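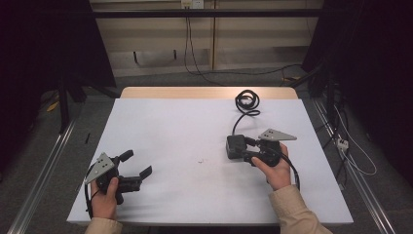 Skirnudia brings multi-room sound to its small speaker

9/25/23, by Luzius Prantl

Skirnudia has started to send out a software update for the Stesten, its smallest wireless speaker. With the new version, owners can play the same music in several rooms at once, a function that was missing since the speaker went on sale in February.

Up to 4 speakers can be joined in one group. The group is made in the Skirnudia app, where each speaker also keeps its own volume control. Two Stestens in the same room can be set as a stereo pair, but a pair counts as two speakers in the group.

The update has a size of 426 MB and is installed during the night if the speaker is connected to the mains. Who does not want to wait can start it by hand in the settings menu. The speaker can't be used while the installation is running, and it restarts two times.

There is also a change to the alarm clock. Until now the alarm began at full volume, which many buyers complained about in the company's forum. It now rises slowly during 90 seconds, and the length can't be changed for the moment.

Owners of the older Pruvost model will not receive the multi-room function. According to Skirnudia, the memory of that speaker is too small. They can return it to a shop of the Cendex chain and get 40 euros off the price of a Stesten. The offer is valid until the end of February, and the old speaker must still switch on. The power supply has to be returned with it.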